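4.2 Sorting work at the returns bench

The second site in our study was the Skilgate returns hall, where Wistemberg handles toys and small household goods sent back by schools and lending libraries. Mixed sets arrive in tubs, and each tub has to be emptied, sorted into divided bins, checked for missing parts, and packed again. Before the change, all of this was done by hand at long benches. People told us in the first interviews that the sorting was the part of the day they could do half asleep, and also the part that made their wrists ache.

Diten cells were brought in over one winter, starting in January. Each cell has a pair of arms working over a shared table, and one sorter looks after several cells from a standing desk nearby. We spent 12 weeks in the hall, mostly on the early shift, and we want to say plainly how much fun this site was to study! Sorters had opinions about everything - bin shapes, table height, the sound the arms make near the end of a shift - and they shared them freely, often while doing three other things.

What struck us first was how much of the job moved to the moments before and after a run. A sorter now decides how the pieces are spread on the table, which kind of bin goes in, and when a batch is too odd to be worth sending through. Figure 3 gives a view of one table with small toy pieces lying to either side of a six-compartment bin. Spreading was never named as a skill in the old job papers, yet within a few weeks there were clear local styles of doing it, and people could tell whose table they had taken over at shift change. 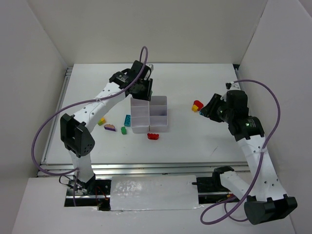
Figure 3. Two-arm sorting table with divided bin and toy pieces.

Hattar, reading a draft of this section, objected that we made spreading sound like a promotion. The old job had spreading in it too, Hattar wrote, only it was done with your own two hands and you got to finish what you started. Now you lay the pieces out and walk off to the next table, and the nice part, the full bin, belongs to the arms.

We think this is a fair point, and it changed how we read the interviews. Of the 98 comments we coded under "pace," a good share were about finishing. Sorters missed closing a set, and a few had quietly kept one bench for hand work, which they used for puzzle sets and anything with cloth parts. The shift leads knew about it and let it be. When we asked what a good day looked like now, answers were split between those who liked roaming between cells and those who wanted that bench back on the plan.

Wrist complaints in our short end-of-shift form went down over the same period, while complaints about tired feet went up. The form was filled in nearly 1000 times, so we trust the direction of both, though we can't separate the effect of the cells from that of the new floor mats, which came in 10 days after the first cell. Section 4.3 takes up the question of who gets called when a run stops.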